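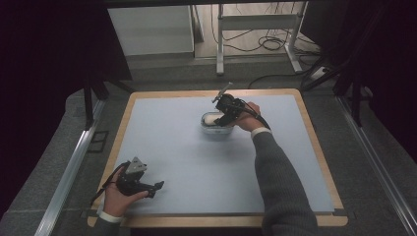 Photo: Lise Dhillon / Nandham workshop

Right gripper out of service for 11 days: what we found

Many of you have asked why the soft-object sessions stopped so suddenly in April and why the numbers in the spring report are lower than planned. The repair is finished and the written report is closed, so I can now tell the whole story in one place.

The soft-object task looks easy on paper. The operator holds one gripper in each hand, lowers the right one to a white block in a small clear container, closes the fingers, lifts, and sets the block down on the sheet. The grippers record the opening of the fingers and the movement of the hand, and the arms at Skellov later learn from these recordings. We had planned 2,000 recordings for this task.

The first sign of trouble came from Skellov. They wrote to us that in one group of recordings the fingers seemed to be fully open while the block was already in the air. Our first thought was a mistake in their software, and I am sorry to say that we answered them in this sense. Two days later an operator felt the right gripper close a little by itself when she bent her elbow. She stopped, put both grippers on the table and called me. This was exactly the correct thing to do.

The cause was the cable. On the right gripper it leaves the body and goes back along the forearm. When the arm reaches far over the table, the cable is pulled at the point where it enters the housing. After many weeks of this, one of the thin wires inside was broken, but its two ends still touched each other most of the time. With the arm close to the body, the signal was good. With the arm stretched, it came and went. Our test before each session was always made with the arm close to the body, so the gripper passed every morning.

The self-closing was a second effect of the same fault. When the signal returned after a short gap, the small motor which helps the fingers tried to reach the last known position, and it did this too fast. The force is low and no one was hurt. But a finger can be between the tips at this moment, for example when somebody is cleaning them, and for this reason we have treated the matter as a safety report and not only as a repair.

Tavares replaced the cable and added a clamp at the housing, so that a pull on the cable does not reach the wires. The left gripper got the same clamp, although its cable was in good condition. The motor now stays off after any gap in the signal until the operator presses the reset button. This is a little annoying at first – please do not look for a way around it.

We removed 300 recordings from the set. Some of them are probably good, but we could not separate them with certainty from the bad ones. Skellov has agreed to this, and they were more patient with us than we deserved after our first answer.

From now on, please follow these points at the right and left gripper:

Do the opening and closing test 3 times with the arm fully stretched over the table, then once with the arm close to the body.

Leave a loose bend in the cable before you fasten it to the forearm.

Switch off the power before you clean the finger tips.

If a gripper moves when you did not move it, put it down and stop the session. You do not need to ask anyone first.

The new test sheet is in the Gurkitz folder, and the old one has been deleted. The missing recordings will be made again in the autumn, and operators who would like extra hours can write to me.

Lise Dhillon
Friday, September 23, 2022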